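Speaker notes - Simulating the arm before you cut anything
Harnenent shared workshop, Saturday session, back room

Slide 1. Title. Leave it up while people sit down. Check the clicker works from the side of the room as well as the front.

Slide 2. What the build is. A desktop arm with a parallel gripper, to be made in the shared workshop and then taken home. The job is picking up flat things from a worktop: prints, cards, thin frames. Say early that the talk covers the simulation side only. The gearbox has its own evening.

Slide 3. Why flat things. A block or a mug gives the fingers two sides to close on. A magazine gives them an edge with almost no height. The approach angle matters more than the grip force, and people who start by buying a stronger motor spend their money in the wrong place. Pause here, there will be a comment from the servo people.

Slide 4. The model room. Two walls, one tiled and one plain, and a counter built as a plain block. The tiles are there to give the view some regular lines to check the lens settings against. No drawers, no handles. Anything I can leave out of the collision model, I leave out. Flat picture items go on top of the counter and one picture hangs on the back wall. The hanging one is not a target. It should never be picked, and a detector that proposes it has failed the test.

Slide 5. View along the gripper. The viewpoint is fixed to the wrist, so the fingers stay in view whatever the arm does. 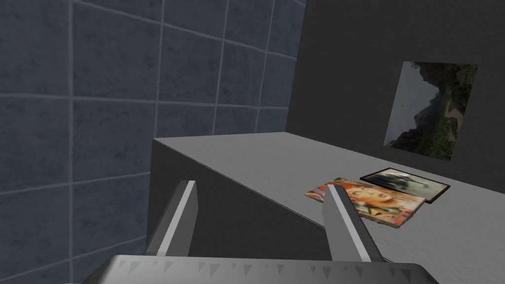
The point to make is about overlap. With one item partly on top of another, the order of picking is decided before the arm moves. Take the upper one first. My first planner went by distance alone and tried to drag the lower item out from underneath. In simulation this costs nothing. On the bench it would have scratched a frame.

Mention the finger edges. I gave the inner edges a bright white strip in the render so they can be separated from the darker finger body by a simple threshold. On the physical fingers I plan to use white tape from Leltport, trimmed with a knife. Paint chipped on the test piece.

Slide 6. Settings. Read these out slowly, people write them down.
Camera rate in the simulator: 41 frames a second, odd number, left over from an old config and never changed.
Physics step: 2 milliseconds.
Approach attempts in the last batch: 284.
Closing speed limited in software. The value is on the handout.

Slide 7. Friction. The default friction in the Wustelano simulator is too generous for glossy paper. Lower it until the gripper starts to drop things, then measure your own surface and set it properly. I used a sheet of card, a spring balance and a piece of the actual worktop. Three pulls and take the middle one. Do not spend an evening on this.

Slide 8. Thickness. A zero-thickness item will pass through the finger or jump off the counter when touched. Give every flat item some depth, even if it looks wrong close up. If items still jitter at rest, look at the contact margin before you look at the solver.

Slide 9. Approach paths. The arm comes in low, then rises past the counter edge, then goes over the top. The low part is where trouble starts. The front of the counter is a big dark surface and the depth estimate gets noisy against it. My rule is that the fingers stay open and the wrist does not rotate until the tips are above the top surface.

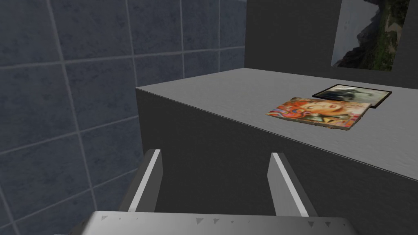 Why not just start every approach from directly above?
The base is mounted beside the counter and the arm is short. From its parked position there is no path to a point overhead that avoids the lower region, so the planner has to deal with it anyway.

Slide 10. From model to bench. The bracket drawings came from Başaran and were drawn for a longer forearm. Check the reach before printing. Budget for the printed parts and fasteners was 200 pounds and I went over it - mostly bearings. Keep the receipts if you are claiming from the workshop fund.

Slide 11. Known faults. The light in the model is too even. The real workshop has a strip lamp over one end of the bench and the glossy covers reflect it. I have not modelled this yet. Cable drag is also missing.

Slide 12. Files and questions. The room model, the settings file and the friction sheet are on the workshop drive, in the folder marked arm. Stop at half past four, the room is booked after us. Switch the projector off at the wall.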